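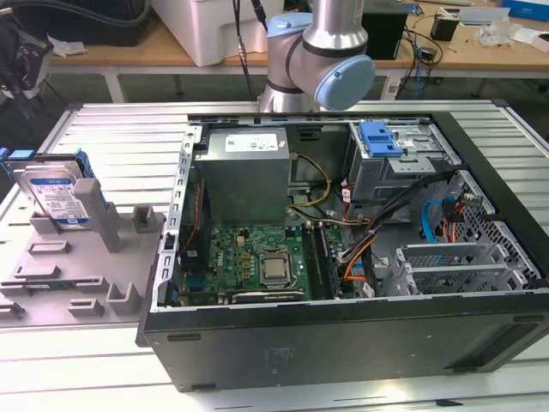 ## Moving the blog, week whatever

24 February 2022

Ok quick one, kettle's on. The old host is shutting down so I've been dragging everything over to Candis, one post at a time, by hand. Over 200 posts. Why did I write so much about soup.

The export tool gave me a file. The file had no line breaks. Any of them. Every recipe one long brick of text, ingredients running straight into the method, "2 onions chopped heat the oil". So I'm reading each one and putting the returns back in. Slow. Kind of nice too? Found the lentil thing from the winter we lived in Brumolton and made it that same night. Still good, needs more lemon then I said.

Comments didn't come across at all. That one stings. Some of you left better versions of the recipes under the recipes. If you remember yours please send it again, I'll paste it in with your name on it.

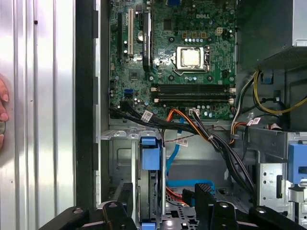 ## Stuff that's broken right now

- search finds nothing, or finds the plum cake. Always the plum cake
- the January posts are in the wrong order
- print button prints the menu bar and not the recipe
- email sign-ups: if you got 4 copies of the last one, sorry!! Should be one from now on

Tags are next. I had a tag for "dinner" and another for "dinners" and one for "diner", so those are getting squashed together tonight if I stay awake. 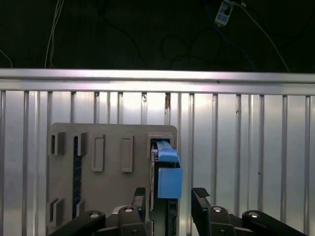 Categories though, I need opinions. Right now it's Soups, Bread, Sweet, Everything Else, and Everything Else is enormous. I could split it by season but then where does rice go. Could split it by how long it takes, which I like, except I lie about how long things take. Maybe just fewer pages and one long list down the side, plain, evenly spaced, like those metal slats, so you can run your eye along it and stop where you want. I'd use that. Would you? My sister says pictures of every dish but I havent got pictures of half of them and the other half are brown.

Anyway. Bread posts are all over and working, the flatbread one too. Soups by the end of the week hopefully. Going to go eat.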